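Stiritance Opens Its Laundry Folder to the Public, Socks Included

April
By the Stiritance press desk

ARKAROW – Stiritance, which makes software for teaching robots by hand, today released Ragab, a collection of 1856 recorded demonstrations in which people steer a two-fingered robot gripper through the sort of chores most of us do while watching television. The release comes with the recording software, the operator handbook and a frank list of what went wrong.

Ragab covers folding, sorting, stacking and putting away. Its largest single category is socks, with 722 recordings. The company did not set out to become an authority on socks. The original plan gave them two weeks, between dish towels and T-shirts, and the original plan is still pinned up in the office where people can be reminded of it.

The trouble with a sock is that it has no fixed shape and no obvious place to grab it. A box looks like a box from every side. A sock that has been nudged has a new outline, a new set of wrinkles and quite possibly a new idea of which end is the top. Writing out rules for that kind of object is a long job, and Stiritance has the abandoned rules to prove it. Showing the robot how a person handles the thing has been a good deal quicker, though "quick" may not be the word the operators would choose.

Each demonstration in Ragab was made in one of two ways. In the first, the operator stands next to the arm and moves it directly, hands on the wrist, while the motors go slack enough to be pushed. In the second, the operator sits at a pair of handles called Astemeck and drives the arm remotely, watching the camera view on a monitor. The handles open and close the fingers, and the arm copies whatever the operator does, including the sighing, if the sighing moves the shoulders.

Both methods have their fans. Moving the arm by hand is easier to learn, and new operators usually produce something usable on their first morning. It also puts a person's forearms in front of the cameras, so the robot gets a generous education in forearms. Remote control keeps the view clear and tends to give smoother recordings, but it takes longer to get comfortable with. Operators are asked to complete 18 hours of practice on Astemeck before any of their work goes into the collection. Several have reported that they now fold their own laundry worse than before.

The handbook, which runs longer than anyone intended, sets out what the company has learned about giving a good demonstration. Go at a steady pace. Do not pause in midair to think, because the robot will learn to pause in midair without the thinking. If a grasp goes badly, fix it on the recording and carry on. Early in the project, operators threw out every attempt with a fumble in it, and the trained robot turned out to be wonderful at socks that behaved and helpless with the rest. Recordings with a slip and a recovery are now kept, labeled and rather prized.

There is also a section on variety. People asked to fold a sock will fold it the same way every time, and will lay it down the same way too, with the toe pointing to the same side, like a place setting. The handbook asks them to toss it instead. It asks them to change the lighting, swap the cloth underneath and use socks of different colors, lengths and thicknesses. Ribbed ones, fuzzy ones and the thin dress kind that slide off everything are all included. The company asked staff to donate pairs and received, for the most part, singles.

Results so far are good enough to announce and modest enough to be announced in April, when expectations are lower. In the company's own trials, a robot trained on Ragab was given 100 attempts at rolling up a single sock it had not met during training. Stiritance is publishing the video of every one of those attempts, in order, with no music. Viewers will see a fair number of tidy rolls. They will also see the robot roll a sock, set it down, appear satisfied and unroll it again. The engineering team has a theory about this and would welcome a better one.

Pairs remain a harder problem. Rolling two socks together calls for the cuff to be turned over both of them, and with two fingers per gripper that leaves very little to spare. Operators can do it through the handles, slowly. The robot can do it sometimes. Matching the pairs in the first place is outside the scope of this release, and the company takes some comfort in the fact that most households have not solved it either.

Ragab is meant for university labs, small robotics shops and anyone with an arm, a gripper and a patient temperament. The recordings include the wrist camera view, an overhead view, the positions of the arm's joints and the opening of the fingers, all lined up in time. Each one carries a short plain-language note from the operator. These were supposed to state the task and the outcome. Many do. Others say things like "better than the last one" or "let us not speak of the heel," and after some debate they were left in, on the grounds that they were accurate.

The collection is free to download for research and teaching. Commercial users are asked to get in touch about a license, which is short and written in English. Astemeck handles can be borrowed by schools for up to one term, subject to a deposit and a promise to return both of them. Plans for the parts are included with the download, for readers who would prefer to build their own and own the consequences.

Stiritance expects to add fitted sheets to the collection later on. No schedule has been set, and the operators have asked to be consulted first.

About Stiritance: Stiritance is based in Arkarow and builds tools for teaching robots by demonstration. Its staff is small, its supply of unmatched socks is not, and further contributions to the second can be left at the front desk during office hours.

Media contact: Stiritance press desk, Arkarow | © Stiritance. All rights reserved. | Back to top

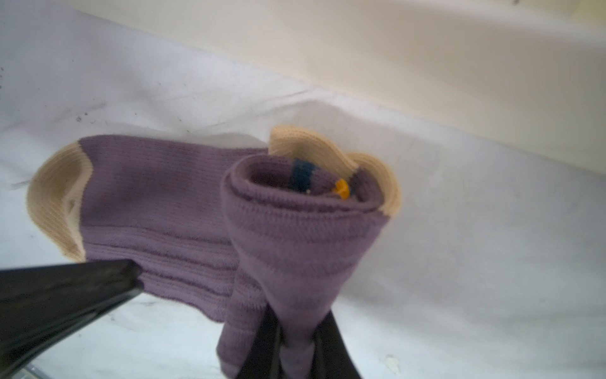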